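Wirkell Bench Notes – Gallery 18: Small Parts and Thin Stock

Page set up by Marcela Vlček. Updated July 14, 2021.

This gallery covers slender rods and the light pieces they carry. Entries are kept short. Dimensions and part numbers are in the Fommont parts list, sheet 2, and are not repeated on this page.

Handling: grip thin stock on the shaft, below the head. Keep side load low. A rod of this kind bends well before it slips, and a bent one goes back in the tray for Sajib Sikder to check.

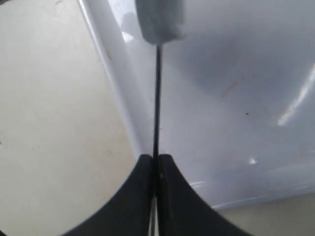
Black rod held upright, soft white piece at the top. Glossy white surface behind.

Pale heads against pale backgrounds are hard to judge by eye. For edge condition, use the dark card from the Billo kit and look from the side – the outline reads more clearly that way. Shaft straightness can be checked against white without trouble.

Storage is upright, heads clear of the lid. Bülent Tuncer keeps the spare racks on the Vasilakis shelving and asks that they come back labeled. Stock level at the January count: 1,665 rods. Reorder point is 1,000.

Corrections to captions go to Zubaida Zaidi.

18 shares | 2 comments

We use cookies to keep this site working. Accept | Settings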